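4. Materials and Surfaces

Datov keeps the shape of an object and the material of an object in two separate places. Because of this you can change a floor from wood to tile and the walls of the room will stay where they are. This section explains how to put materials on surfaces, how to set the size of a pattern, and what to check before you send the project to another person. Please finish Section 3 (Drawing the Rooms) before you begin.

4.1 Before you start

1. Open your project and save a copy under a new name. Changes of material can be undone, but the undo list is emptied when you close the project.

2. Open the Materials panel from the View menu. If the panel is gray, no room is selected. Click once inside any room and it becomes active.

3. Check the units at the bottom of the window. The pattern sizes in this section are in inches. If your project is in centimeters, the numbers will be converted when you change the units, but they will not be rounded, so you may see long decimals.

4. Wait until the library is loaded. There are more than 200 materials in the standard library, and the first loading takes longer than the next ones.

Note: The sample project "Pondstead" is installed together with the program. It is a small house with a kitchen, a bathroom and a hall. You may use it for practice, and you can restore it any time with Help > Restore Sample.

4.2 Putting a material on an object

1. Click the object with the left button. A thin blue line appears along its edges.

2. In the Materials panel, open the group you need (Wood, Tile, Stone, Paint, Fabric, Metal).

3. Drag the material onto the object and release the button. If the object is made of several parts, only the part under the pointer receives the material.

4. To cover all the parts at one time, hold the Shift key when you release the button. Be careful with this on furniture, because the handles and the glass will also be covered.

5. If you want the same color on another part, use the Pick tool (the small dropper) and click the first part, then the second one. The Pick tool copies color, pattern, size and direction. It does not copy the shine.

Wood materials have a direction. On a flat board the direction is easy to see, and on a round part you have to decide where the grain will run. Open the Direction box and type 0 for streaks which run across, or 90 for streaks which run from bottom to top. Strong colors such as the reds and oranges show the streaks more than the pale ones do, so a wrong direction is noticed faster. The flat end of a round part is a surface of its own and you can turn it separately from the side.
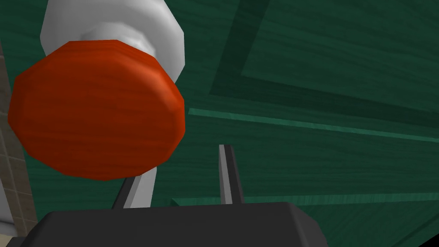 4.3 Smoothness of round parts

Round parts are built from flat pieces. When there are only a few pieces, you can see corners in the outline. This is not an error of the material and changing the material will not remove it.

1. Select the round part and open Properties > Shape.

2. Move the Smoothness slider to the right. The default value is Low. Medium is enough for table legs, lamps and pipes which stand far from the viewer.

3. Use High only for the parts that will be seen from near. Every round part on High makes the file bigger, and a room with 40 such parts can be slow to turn on an older computer.

4. Press Apply. The pattern is stretched again over the new shape, so please check the direction one more time.

Caution: Do not change the smoothness of a part that is joined to another part. First separate them (Edit > Separate), change both to the same value, then join them again. If the values are different, a small gap or a step may appear at the place where they meet.

4.4 Tiled floors and walls

Tile is the material about which we receive the most letters, so we describe it more slowly.

1. Select the floor or the wall.

2. Drag a tile from the Tile group. The program places the first tile in the corner which was drawn first - this is usually, but not always, the left corner near the door.

3. In the Pattern box choose Straight, Offset or Diagonal. Offset means that each row is moved by half a tile, as in a brick wall.

4. Type the length and the width of one tile. Do not include the grout line in these numbers.

5. Set the grout line. For most floors a thin line is better. Choose a grout color a little darker than the tile if you want the rows to be visible in the print.

6. If there is a very narrow piece along one wall, use Shift Start and move the pattern by 2 or 6 inches until both sides look similar.

When you look at a tiled surface from a low angle, the tiles far from you look small and close together, and the tiles near to you look very large. For this reason please never judge the tile size in the perspective view. Go to the Top view for floors, or the Front view for walls, and measure one tile with the Ruler.

Two different tiled surfaces can meet in one room, for example a plain one and a mottled one. Give each of them its own material and its own size. If both are selected when you type the size, both will change.
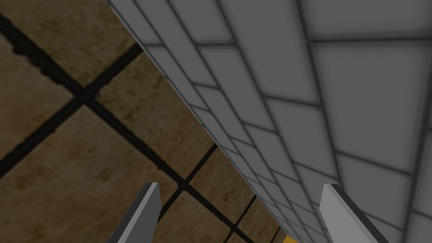
Figure 4-2. Light gray tile in offset rows with thin dark grout lines, and brown mottled tile on the left side.

Note: Mottled tiles repeat their spots after a certain distance. On a big floor this may look like a carpet with a pattern. Turn on Random Turn in the Pattern box, and the program will rotate single tiles.

4.5 If something does not look right

The surface is black. The material file was moved or deleted. Use File > Find Missing Materials.

The surface flickers when you turn the view. Two surfaces lie in exactly the same place. Delete one, or raise one of them a little.

The grout lines disappear. You are too far from the surface, or the line is set thinner than the screen can show. The print will still have the lines.

The wood looks like plain paint. The pattern size is too big for the part. Make it smaller until the streaks come back.

4.6 Sending the project

1. Choose File > Pack Project. The materials are copied into the project file.

2. Mark the box "Include my own materials" if you made any.

3. Open the packed file once on your own computer before you send it.

Text of this section: Shaimaa Metwally. Checked with the program by Essam Bouzid. Last change 13 September 2018.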